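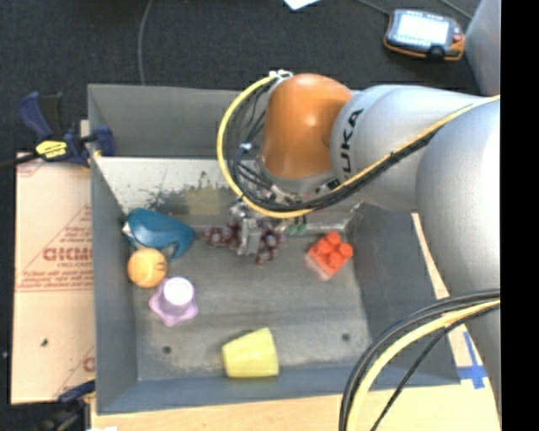 Progress report to the Sterano Fund
Sastbridge Student Robotics Club
2019-12-20

Dear Ms. Ferraro,

What a term! When we wrote to you in September the students had a parts list and a lot of opinions. Now they have an arm that reaches into a bin and goes after the thing it was asked for, and they argue about finger shapes over lunch.

Grapes are the current obsession. A toy block or a ball keeps its shape when you squeeze it, but a bunch of grapes sags and rolls, and Honeylyn Belmonte's group has rewritten the closing routine 2 times to be gentler. They log every attempt in a shared sheet (3604 rows so far!), and Ilham Ngau is sorting the failures by cause.

Spending: almost $700 of the grant is left. We'd like to put it toward softer finger pads and spare cables, if that still fits your rules.

Still open:
Objects close to the bin walls. The approach angle is awkward and the planner often gives up.
Cable routing at the wrist. Danilo Navarro has a new layout sketched and wants to try it first thing next term.

Four of the students are entering the Cukance picking challenge, and they'd love for you to come by and watch a practice run.

Warmly,
Maëlys Langlois
Club advisor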